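Regional Cargo Forum > Handling and Ramp > Clernstead cut-off times

tailgate_45
Has anyone else had the notice from Vutau about the new export cut-off at Clernstead? From September loose freight has to be on the dock five hours before departure, up from three. Our last collection gets in at 19:30 so we lose the evening flight completely.

pallet_jack
Yes, got it last week. It only applies to loose. Built units stay at three hours. If you can build your own you're fine.

tailgate_45
We can't. We sent 1,761 pieces through there last year and nearly all of it was small cartons.

Zedload
I'm going to disagree with the general mood. Three hours was never realistic. I was on that shed floor for six years and the screening queue alone could take two of them. Things were accepted on time and then rolled to the next day anyway – at least now you know where you stand.

pallet_jack
Fair, but the rate hasn't come down, has it? Same money for a worse service.

Zedload
Rates are set by the airline. Take it up with them.

mholt_freight
We moved our small stuff to Khoury in the spring. They take loose up to four hours before and the terminal fee is 19 pence a kilo. Paperwork is slower. We also swapped cartons for metal bins on the regular run and had far fewer damage claims. 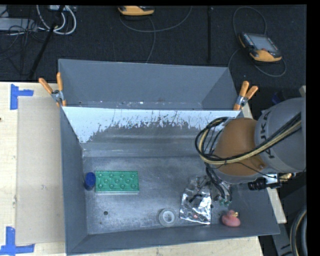
Grey bins, inside of the front one. Coating has worn at the back.

tailgate_45
Thanks. What do they charge for storage if it misses?

mholt_freight
First day free. After that I'd have to look it up.

rampside
Be careful with Khoury over 500 kilos. We had a 562 kilo consignment split across two flights and it took Zivarow's tracking page three days to show the second half.

mholt_freight
Never had that, but ours are all smaller.

Zedload
Split shipments happen everywhere. Ask for "no split" on the booking.

rampside
We did ask.

tailgate_45
I'll ring Khoury in the morning and post the storage rate when I have it.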